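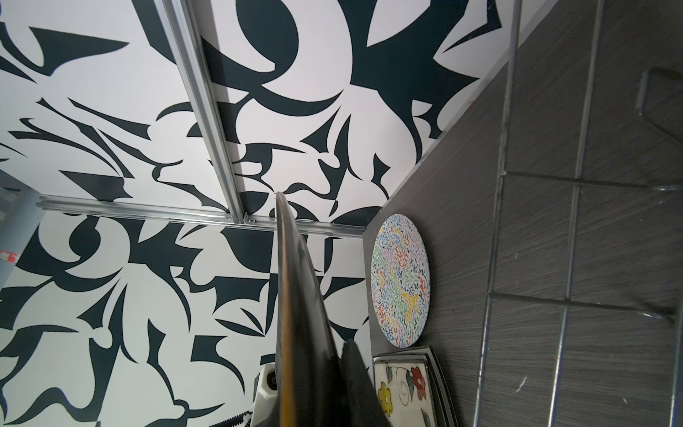

Skakach wrote back that the black-and-white panels are fine as they are and that a bold print hides scuffs better than plain white ever did. I'm not convinced. Hiding scuffs is a strange thing to want from a wall we are supposed to be inspecting.

Monday, February 2, 2026
Jhun Fajardo

Pattern goes on around the corner, big curls and spikes on both sides. Matching at the corner is what Kurnance charged extra for in December. Asked them for the tolerance and got "within 2 mm" back, no drawing. Will measure it myself with the steel rule before I sign for it.

Rails: slotted aluminum, the slanted one joins the horizontal one near a small corner bracket. Istisa's sheet claims 300 N for a bracket like that. On what screws, at what torque? Sheet doesn't say. I'd like to hang weight off it for 30 minutes and see – not today, the scale is out on loan.

Quote for plain gray panels came to 304 a sheet. Too much, and Zapata's "special price" looks a lot like their old price. Parked.

To do: rule on the corner seam, hex keys back in the drawer, ask again about the drawing.

Recent entries
Drawer labels, second try
Zapata quote, line by line
Squeaky door on the paint cabinet
Leftover rail lengths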